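2 min read

I get asked a lot which of our cottages I'd book myself, and my answer is always Vevside. It sleeps seven, it's a short walk from the lake at Warnby, and the back porch gets sun until dinner. We redid both bathrooms last winter and I'm still a little smug about the showers!

Dogs are fine (two at most, please). Towels and firewood come with the place, so just bring food and something to read.

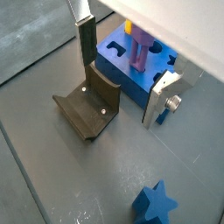

Do I have to pay everything up front? You pay a $500 deposit when you book, and the rest is due on the day you check in.

July is nearly full, but I've still got a few midweek nights open. Call and ask for Sorin Moldovan, that's me.

Comments

Marcy T.: Is the canoe still there? My kids keep asking.

Sorin: Yep, with new paddles.

dlb44: We stayed in the fall and loved the porch. Parking is tight with two cars.

More places to stay
Enache Cabin
Warnby Boathouse
The Loft at Kelonex Mill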